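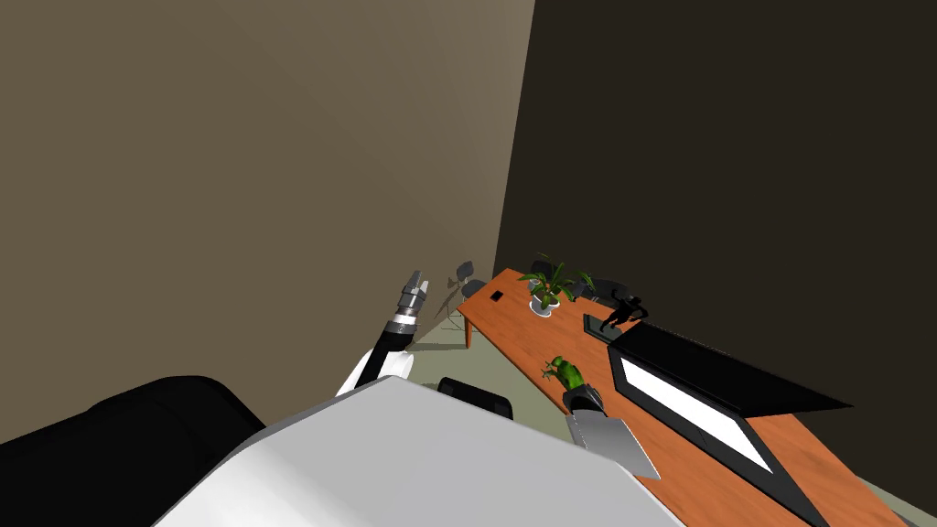 The office corner scene in the simulator, head view, with the right gripper over the table near the green toy.

4. Check your view and your grasp planner

I'm assuming you've got Gevevow installed and the office corner scene loads without complaints. If it doesn't, go back to step 3 and run the asset check again (I skip it every single time and regret it).

4.1 Open the Prukivell panel and pick the head view. You want the tabletop, the plant and both grippers showing. The robot's own white body will fill a good chunk of the bottom – leave it there, the self-filter needs to see it.

4.2 Turn on the self-filter. Both arms and the body should go grey in the overlay. If the laptop goes grey too, your filter margin is too big, so knock it down a notch and reload.

4.3 Click the green toy in the object list and hit Propose. I set my planner to stop at 600 candidates. On my last go 569 came back and 34 survived the collision check, and that's plenty for a lumpy little thing like this.

Note: the laptop screen renders bright white and can throw off the colour segmentation. I lower the exposure in the Assefa config before blaming anything else.

4.4 Choose a grasp for the right arm only. Park the left one up in the air, clear of the table, and lock its joints in the panel.

4.5 Press Step, not Run, for the first try! Watch the fingertips as they come in and keep an eye on the black figurine on its tray.

Caution: the chairs aren't in the default collision set. Add them by hand or the planner will happily swing an elbow through a backrest.

4.6 Happy with it? Save the plan, then export the log to Flirnora on port 2002 before you close the scene. Closing first wipes the log.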